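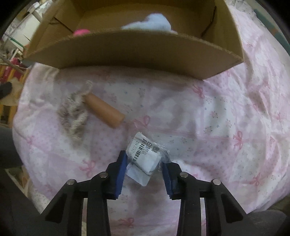 Tips from our gripper club: packing, picking up and keeping your workshop table usable

I've been going to the Mukmont robot club for two winters now and I keep getting asked for my tips, mostly by parents who have a child joining and a kitchen table they'd like to see again one day. So I've typed up the ones that have lasted. Some are about building, some are about practising, and quite a lot are plain household stuff, because a student project is mostly storage with a bit of engineering on top!

Our project, if you don't know it, is called Ojala. Teams build a hand-held two-jaw gripper, practise with it until they can lift ordinary things without squashing them, and then work out how a motorised one could do the same job. The competition round has you clearing things off a surface and into a box. It sounds easy. My first go took ages and I tipped the box over.

Picking the things to practise on

Raid the house. You want a good mixture, so I go for something stiff, something floppy, something round and something flat and slippery. Small plastic packets are brilliant for this (the little clear ones with a printed paper label) as the film crinkles and slides, and the label changes how the light falls on it. A short bundle of rope is good too, and so is any smooth cylinder about the length of your hand. Soft toys are almost too easy, but let the younger ones start with them, they need a win early on.

If a packet has a barcode or a square code on it, leave the label on. Some of the teams like to try reading the codes later, and you can't put a label back once somebody's picked it off.

Don't use anything with a sharp edge, anything made of glass, or anything that somebody in the house will want back by teatime. I lost a good wooden spoon that way and I'm still cross.

Choosing the cloth

A bare table is harder than you'd think. Things skate away as soon as the jaws touch them, and flat items won't give you an edge to get under. Put a cloth down with something soft beneath it, a folded blanket or a cushion, and the whole business gets kinder. I like an old patterned cotton one. It washes at forty, it doesn't slide about, and if you're going to use a camera later on then you'll want practice with a busy background anyway - little flowers and bows are a proper test for any program that's trying to work out where the packet stops and the cloth starts.

Pull the worst of the wrinkles out before a timed run, but leave them in for ordinary practice. Folds catch the fingertips, and you may as well learn what that feels like at home.

Wash the cloth on its own the first time. Mine had bits of cut cable tie in it and they ended up in the filter.

Cutting down a box

Your target box wants to be wide and open, with the near side lower than the rest. Use a plain cardboard one. Draw the line you want in pencil first, then cut in several light strokes with a craft knife and a metal ruler behind it, with an adult doing the cutting for the juniors. A gentle curve looks nice but is a pain to do neatly, and mine always come out with a rough edge. It doesn't matter. If the edge bothers you, run a strip of masking tape over it.

Keep any slots and flaps on the inside if you can. You can use them to hold a divider later on, and it saves you gluing one in.

Put something a bit heavy in the bottom before you begin, a bag of rice or a couple of tins. See above about my first go.

Looking after the gripper

Jaw pads first, as they're what most people ignore. Wipe them with a damp cloth and a drop of washing-up liquid, then let them dry all the way before you use them again. Dust and skin grease make them slippery, and you'll blame your own hands for it. If a pad starts lifting at one corner, take it right off, clean both surfaces and stick it down afresh. Dabbing glue in at the corner leaves a lump and then nothing sits flat.

Check the pivots every week or so. They should turn freely without wobbling. If one's stiff, have a look for fluff before you reach for the oil, and if you do use oil then it's a tiny touch on the end of a cocktail stick and a good wipe afterwards. One of our grippers was so well oiled it dripped on somebody's homework.

Store it with the jaws open and nothing piled on top. I keep mine in a bread tin. The bread tin was free, so don't write in.

How to practise

Short and often. I do ten minutes before tea with the radio on, and I get far more out of that than from a long slog on a Saturday. Come at the item slowly with the jaws already wide, one on each side, and only close once you're happy that both will touch at more or less the same moment. Most drops come from one jaw arriving early and shoving the thing over.

With a packet, go for the thick part. If you nip a loose flap of film you'll lift it a few inches, feel very pleased, and then watch it slither out.

With rope, don't aim for the end. Take the middle of the bundle and let the rest hang, then lower it into the box a bit at a time. Lifting it by the end means it uncoils on the way across and takes two other things with it.

Round things want to roll, so turn your wrist until the jaws are across the short way and press them down into the cloth a little before you close up.

Move the items about after each go! I left mine in the same spots for most of January and got ever so quick, then went to club, where they'd been laid out differently, and I was hopeless.

Writing it down

The club keeps a shared log and ours has gone up to 1,922 tries, of which 1,717 were clean lifts into the box. Of my own I've logged 406, and I'm not telling you how many of those were clean. You don't need anything fancy, a ruled notebook does it. Put the item, the cloth and whether it dropped. If it dropped, put down where, as that's the bit you'll want in six weeks when you're writing the project up and can't remember a thing.

We tried a phone app for it and went back to paper. Fiddling with a screen with a gripper in the other hand is a misery.

Sharing the space with everyone else

If your workshop is also the spare room, or the landing, or the end of somebody's bed, get one lidded crate and make a rule that the project lives in it. Cloth on top, so it comes out first. Box folded flat if it'll fold. Small items go in a drawstring bag, and please tie the bag, I've trodden on enough bolts.

Chargers and spare cables go in a separate tub with a label on. The Lokeo team use old margarine tubs and they're always the first ones packed up, so I've copied them. (Their gripper is better than mine as well, but I can't copy that yet.)

Before the competition

Do a full run the night before with everything you'll bring and nothing else. It's the quickest way of finding out that you've left the screwdriver in the kitchen. Pack 6 spare pads, a roll of masking tape, a small pair of scissors and a snack that doesn't leave crumbs or grease on your fingers. Crisps are the enemy of grip.

If something breaks on the day, take it along to the Clinik table, where the older students do the mending. Go early, the queue gets over half an hour long once the heats have started. They'll fix most things with tape and a spare pin, and they're very nice about it even when it's your own fault.

The next open evening is on 4/20/21, and you're welcome to bring a half-built gripper or just a bag of odd things for the rest of us to pick up. Wear sleeves you can roll. And if anyone has a spare bread tin, I need a second one for the spare jaws.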